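## 3. Hanging the shelf rails

Okay, you've got your Fasell kit unpacked and the studs marked, so now we get to put something on the wall. I've hung a fair few of these (my first set is still up in the pantry, a little crooked) and I do it in this order every time.

1. Hold the top rail against your pencil line and mark the first and last holes only. Leave the middle ones for later.
2. Drill both holes 40 mm deep. A bit of tape wrapped around the drill bit makes a fine depth mark.
3. Push in the wall plugs. They should sit flush – if one spins, pull it out and go up a size.
4. Put in the two end screws, but stop a few turns short of tight.
5. Set your level on the rail and nudge it until the bubble behaves, then mark and drill the middle holes.

**Note:** The older Kiltum brackets fit these rails too, but the hooks are shallower, so keep anything heavy on the lower shelves.

**Caution:** Check for pipes and wires before you drill. Kitchens and bathrooms especially! I skipped this once, in a rental, and I'm still embarrassed.

### Tightening up

6. Go along the rail from the center outward and snug each screw down by hand. I know the drill is right there, but it'll strip the heads before you can blink.
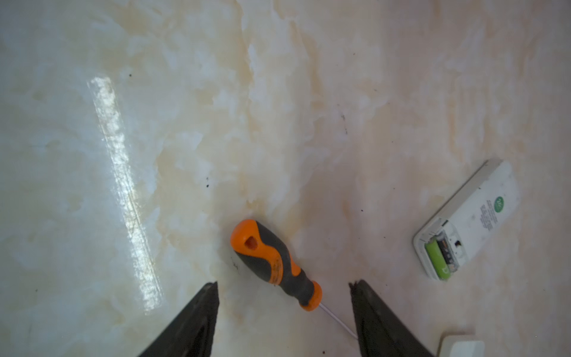 *Screwdriver with an orange and dark gray grip.*

7. Hook the brackets on and press down until each one clicks.
8. Lay the shelf on top and leave it empty overnight, then check the screws again in the morning.

Quyên Hoàng wrote in to ask if you can skip the overnight wait. I wouldn't – mine needed another quarter turn on two of the screws. The 20 kg limit per shelf is in section 4, along with the corner pieces.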